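The Open Day at Prallier

Teodoro Dimaculangan came to the open day because his daughter Analyn had sent him the ticket. He was 78 years old and he had washed dishes in hotels for most of his life. The bus took two hours. At the door a young man named Jayson Aquino gave him a paper badge and a cup of coffee.

"You can stand close, sir," said Jayson. "The arms are slow today."

Teodoro put on his glasses and looked at the apple on the blue plate, and at the black fingers which came down to it.

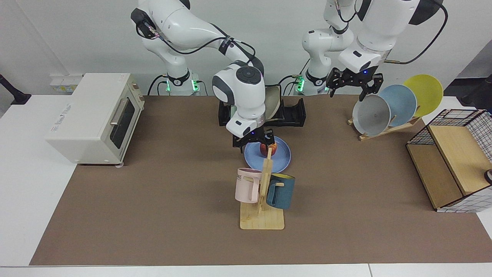
The Question

The visitors asked about the price and about the speed. Teodoro waited until they had finished. Then he raised his hand, like in school.

"Does it know when a plate is clean?"

Jayson thought for a moment. "No, sir. Not yet."

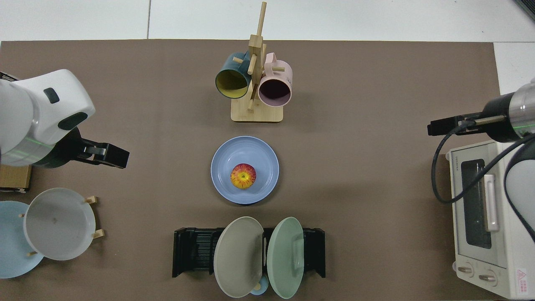

In the kitchen of the Hotel Espiritu, Teodoro had learned this with his thumb. A clean plate makes a small sound, and a plate with oil on it is silent. He looked at the two plates standing in the black rack, and his hand wanted to go and try them. In August it would be six years since he stopped working, but the thumb did not forget.

"May I?" he asked.

Jayson looked to the left and to the right, and then he nodded. Teodoro bent over the table and pushed his thumb along the edge of the green one. It gave its small sound.

"Clean," he said, and Jayson wrote it down.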